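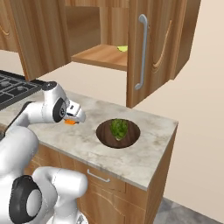 Most advice on collecting simulated demonstrations starts with a target number, and I'd ignore it. We had 3,761 kitchen episodes on the Flirmont project and the policy trained on them was mediocre. Thijs Wuyts threw out the bad ones, which left 3,016, and it got better. Start with one task you can state in a line, such as moving the small orange object from the counter to the open cabinet, and leave the bowl of lettuce in as a distractor.

## Before you record

1. Write down what counts as success. "Looks fine" doesn't count.
2. Randomize object positions, then look at the first 30 resets yourself. Ours put things inside walls.
3. Fix the control rate and don't touch it again.

## Recording

Do 80 episodes and stop. Train something small on them, even if it's embarrassing. Lilla Kelemen found a flipped gripper sign this way in February, and I'd rather not think about how long it would have gone unnoticed.

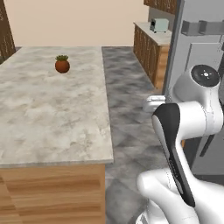 Keep failed attempts in a separate folder. People will tell you failures are valuable data. Maybe, but I've yet to see it in our results, and mixing them in by accident is easy.

## Checking

Replay every episode from its saved actions. If the replay ends somewhere else, drop it. Be suspicious of automatic success labels too: ours passed objects that were still in the gripper.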